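Serve Placement and Point Outcome in Club Tennis Matches
Student project report
Jayanthi Namboodiri
10/31/20

1. Purpose

The project tested whether the direction of a first serve can be used to predict who wins the point in amateur women's singles. Published work on this question mostly covers professional play, where serve speed is high and return position is deep. Club players serve slower and stand closer, so the same result should not be assumed.

2. Data

Matches were recorded at the Zeltska indoor courts and at the Clisau club during August. The set contains 29 matches and 4000 points. Points ending in a double fault were left out, as were points replayed after a let. Tiebreak points were kept.

Each first serve was coded as wide, body or T. Serves landing within one racket width of a zone border were coded by two people separately. There were 129 disagreements, and these were settled by watching the clip again at half speed. Where the landing point was hidden by the net tape, the serve was coded from the returner's first step.

3. Method

Coding was done in Pastport, a tagging program that stores one row per point. The first 2000 points were used to fit a logistic model and the rest to test it. Inputs were serve zone, court side (deuce or ad), score within the game, and handedness of both players. Score was entered as points needed to win the game, which treats deuce and 30-all as the same state.

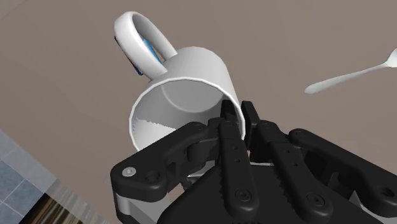
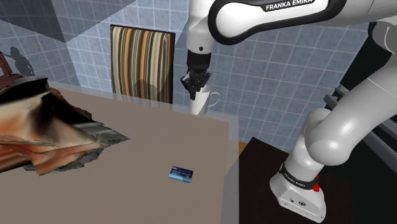
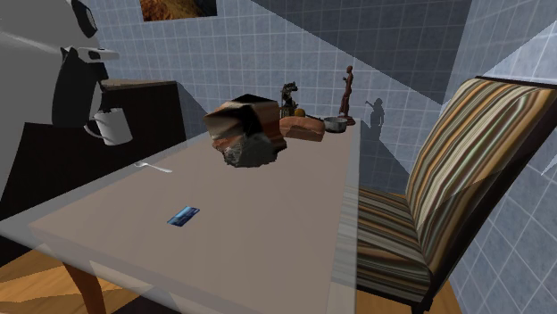 Figure 1. White mug in simulation, three views.

4. Results

Wide serves on the ad side gave the server the best results against right-handed returners. The effect was smaller on the deuce side. Body serves did worse than expected on both sides, mainly because returners at this level block the ball back deep and the server is late to recover. T serves showed no clear difference from the overall mean.

Score had little effect once zone was in the model. Servers did change their placement when behind, going to the body more often, but the change did not bring more points.

Predictions on the test half were only slightly better than a model that always picks the server. Most of the gain came from two left-handed players, who served wide on the ad side almost every time.

5. Limits

Serve speed was not measured. A fast body serve and a slow one are the same row in the table. The Clisau courts are clay and the Zeltska courts are carpet, and surface was not entered as an input. Several players appear in more than one match, so the points are not independent.

6. Further work

The Hunt method for grouping rallies by length could be applied to the same rows without new coding. Second serves have been tagged but not analyzed. The model should be run again with surface added and with the two left-handed players removed.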